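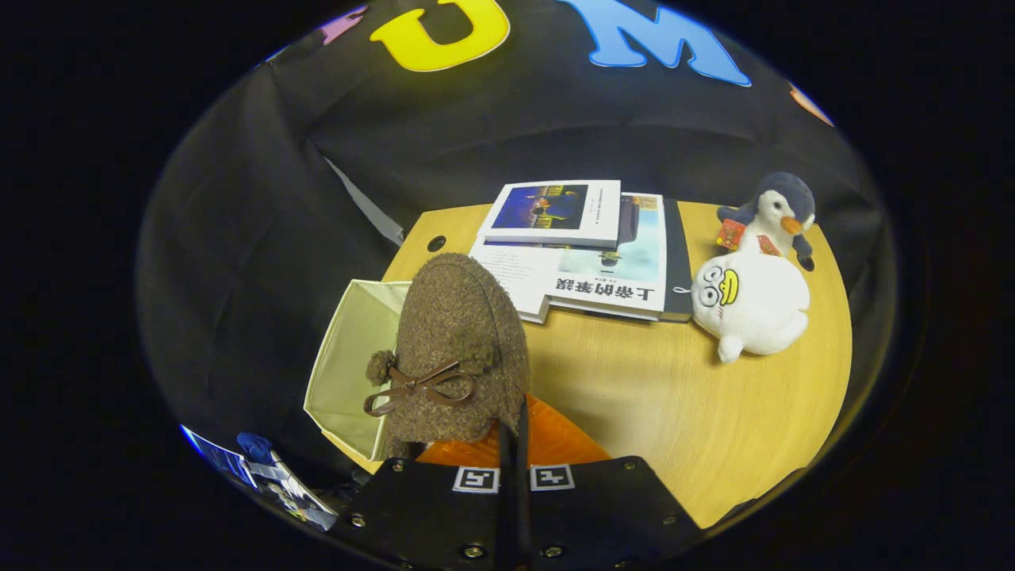 Purker Shared Workshop – Robotics and Automation Group

The first thing Fumiko Yagi does when I arrive is to move my coat from the chair, because the chair is where the power supply goes. It is four in the afternoon, the workshop is still quiet, and she wants to finish the cable for the second finger before the woodworking people come and start the saw.

Fumiko has been building a two-finger hand gripper here since October, together with Grigore Zamfir. She works in the daytime as a bookkeeper. Grigore repairs coffee machines. They both say that they knew very little about robots when they began, although Grigore corrects himself a moment later. "I knew motors," he says. "I knew what a motor sounds like when it is unhappy. This helped us more than any book."

The project is called Tomeo. I asked where the name comes from and got two different stories, so I will not write either of them. The idea is easy to explain. A person holds the gripper and does a small job with it: picks something up, turns it, puts it in a box. The camera on the gripper records all of it. Later, an arm with the same fingers should learn the job from these recordings. The arm is at Grigore's home for now, on a shelf in his hallway, and his family is patient with it.

"People come in and ask where is the robot," Fumiko says. "I tell them, I am the robot at this moment. My arm is doing the work and the camera is learning what I do."

The two square tags on the gripper, one on each side of the gap, were the subject of a long argument. Grigore wanted to measure the opening with a sensor inside the body. Fumiko wanted the camera to do it from printed markers, because paper costs nothing and a sensor has wires. They tried the sensor for 15 days. "Then the wire broke in the same place for the third time," says Grigore, "and I went to the printer myself. I did not say anything. I only printed."

Now the fingers. The ones in use are black, straight and quite plain. Before them there was a pair with a curve, and before the curve a pair that Grigore calls the spoons. Fumiko keeps all the old ones in a jar and she took them out for me, one after another, until the table was covered and he had to ask her to stop.

What did they learn from so many fingers? She thinks for some time. "That soft things are more difficult than I believed. A book has a side, and you know where the side is. A plush toy has no side. You close on it and it becomes another shape."

The objects on the round table are chosen with this in mind. Next to the stack of books there is a plush penguin and a white plush bird with a wide yellow bill, and there is a cream fabric box with soft sides. The object that gets the most discussion is a brown fuzzy bootie with a bow. Unathi Mokoena, who joined the group after seeing a notice on the door, has strong feelings about it.

"The bow is the problem," she says. "If one finger goes under the bow, you lift by the bow, and the bootie hangs and swings. If you take it by the sides, it is fine. But the hand wants to go for the bow! My hand also. So I have to be careful, or I teach the machine my bad habit."

And the orange plastic? "I like it and Grigore hates it," says Unathi. "It is bright and light goes through it, so it changes how everything near it looks to the camera." Grigore says that he does not hate it, he only thinks it should come later, when the simple objects are working well.

They have 145 recordings saved at this point. Of these, 86 passed the check that Fumiko wrote, which looks if both tags are readable from the beginning to the end. I remarked that this seems to be a lot of lost work. She did not agree. The rejected ones showed them that the wrist was turning too fast, and since then they move more slowly, especially near the box.

I also asked about money, as readers of this page always ask me. The gripper itself cost them 56 euros, without the camera, which Fumiko already had. The black plates were cut on the workshop's own machine. The small silver screws came from Grigore's work drawer, and he would like it written that he replaced them.

The next step is to bring the arm from the hallway. For this they need a stronger table clamp, and a free corner where it can stay mounted overnight. Unathi has already drawn a plan of the corner behind the drill press, with the door swing marked in red. Grigore has looked at the plan and says the cable is too short – he will make a longer one.

At half past five the saw started. Fumiko put the jar of fingers back on the shelf, gave me back the chair, and asked if I wanted to try the gripper on the penguin.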